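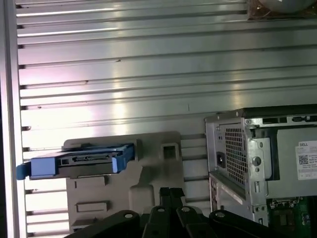

Blue drive carrier on the gray bracket, Dell tower to the right.

Workshop tips from the Dotmont robotics club, January

Every year somebody shows up with a video of an arm swapping a hard drive in one smooth move. I don't believe those videos, and 173 tries with our own arm haven't changed my mind. A few things did help, so take them for what they are.

Fix the bracket before you touch the code. Loukia Konstantinidis spent an evening tuning grip force on a holder that wobbled. Two bolts would have saved her the trouble.

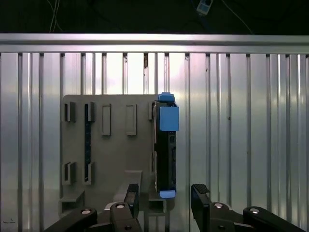 Slotted plate against the ribbed aluminum wall.

Give each part one slot and leave it there. Vojtěch Beneš wants the software to find parts wherever they land. Fine, he can show me 100 clean picks in a row and I'll print the apology on club paper.

Don't buy padded fingertips on the strength of a catalog. We tried a set from Jeltberg and went back to what we had.
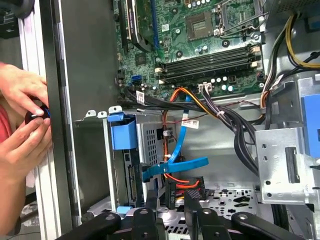
Side panel off, blue SATA cable running down past the drive cage.

Cables are where most student projects die. Tie back what you can, with the power off and the cord out of the wall. Keep screws in a muffin tin. If a step needs a person, write "person" on the step sheet and don't let the team call it automatic on the poster.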